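Monthly check, shape-sorting boards and loose pieces
Grestusby room, Sep 4, 2022
Sheet 79, carried on from the August sheet

**1. Board, top face**

- [x] Nine groups of cavities, none torn through
- [x] Foam between the cavities sound
- [x] No bits left in the cavities
- [ ] Board number marked underneath

Comment: number 167 has worn off again. Go over it with the paint pen before the board is put back on the shelf.

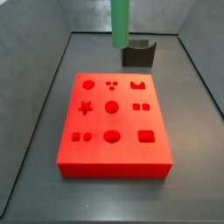

Loose pieces are checked against the board they belong to and then stored with it. The Torosero list calls them by number, but it is quicker to go by shape. The dark block with the curved top goes with the wide arch cavity at the back right, and it should be tried there first, as the August sheet had it down as tight. Any piece that needs pushing with the palm is set aside and noted under section 4.

**2. Pegs**

- [x] Ends flat, no burrs
- [x] Colour not rubbing off on a white cloth
- [x] Green peg stands up in its hole without being held
- [ ] Spare green peg in the drawer

Comment: the spare is still on order from Piątek, order 210. Do not borrow one from the Flidovdale set. Those were bought later and we have not compared the sizes. When trying a peg in a hole, bring it in upright and let it down slowly.
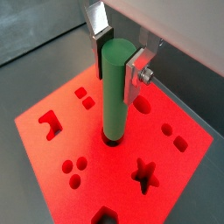 A peg that goes in at a slant wears the rim on one side, and the rim is the part that gives out first. Check rims with a fingertip all the way round. Slight roughness is allowed. If foam comes away on the finger, mark the board for repair.

**3. Edges and small cavities**

- [x] Corners of the board not crushed
- [x] Star points not rounded off
- [x] Strip between the two small square holes in one piece
- [x] Three small round holes clear

Comment: wipe with a dry cloth only. No spray on foam.

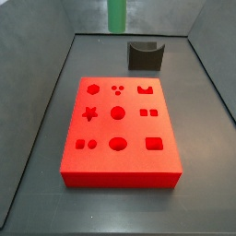
*Red board, top face and front side.*

**4. To do before next check**

- Renumber board 167
- Chase order 210
- Try the curved block again and write down the result
- 2 new cloths for the drawer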